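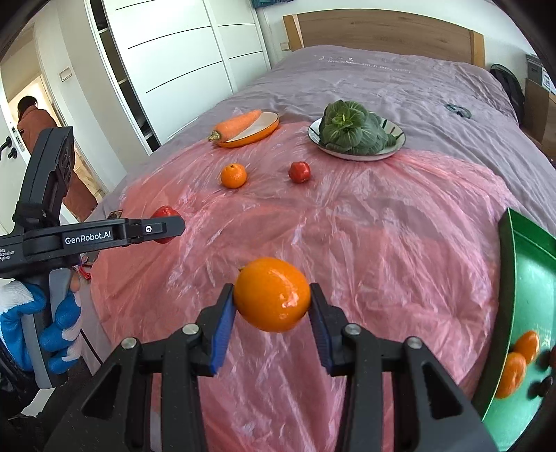 3.2 Peel condition and loss of weight in household storage

Citrus fruit sold loose in the Romondale district passes through several stages of handling before it reaches the home, and the condition of the peel on arrival has a marked effect on how long the fruit will keep. Earlier work on storage in the district dealt almost wholly with warehouses, where temperature and humidity are held steady. The household is a less orderly setting. Fruit is kept in kitchens, hallways and bedrooms, often beside other kinds of fruit, and is moved from place to place as space is needed. For the present study, peel was graded by eye at delivery. A mandarin with a dimpled peel that catches the light, and with its small stem end still present, as in Figure 4, shows the features which the grading sheet asked householders to look for first. Dull patches, soft areas and breaks in the skin were entered separately. Weight and firmness were recorded by the research team during home visits and formed no part of the visual grade.

Forty households took part, of which 39 returned complete records. Each received a delivery of mandarins and apples from the Osuvine growers' association in August and was asked to store the fruit as it would normally do. No advice on storage was given. Visits took place on the day of delivery and again after seven days, in both cases before noon, so that the fruit had not been exposed to the warmest part of the day. The scales were checked against a reference weight at the start of each round of visits.

Figure 4. Mandarin of the type supplied to participating households.

Loss of weight was greatest where fruit had been kept uncovered in heated rooms. Households using closed bags reported less shrivelling, but they also reported more mould at the stem end, and several had discarded fruit before the second visit. The discarded fruit was recorded as lost and was left out of the calculation of mean weight. This choice lowers the apparent cost of closed storage, and the point is taken up again in Section 5.

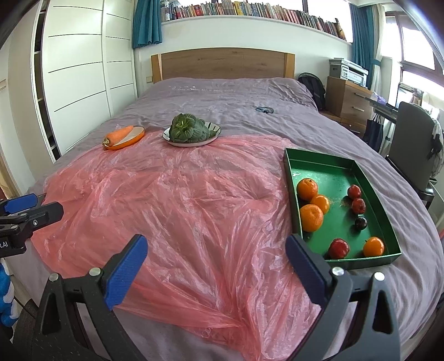
The effect of keeping apples and mandarins together was harder to establish. Apples give off ethylene as they ripen, and it is widely held that this shortens the life of fruit stored nearby. Mandarins respond less strongly than bananas or pears, and in the Romondale records the difference between mixed and separate storage was small beside the difference between rooms. Miyazaki, in a survey of 2,000 householders in the Turcotte valley, likewise found that the choice of room mattered more than the choice of container. Genji Miyazaki kindly made the full tables from that survey available to the authors, and the room categories used here follow his, with the addition of a separate entry for unheated porches.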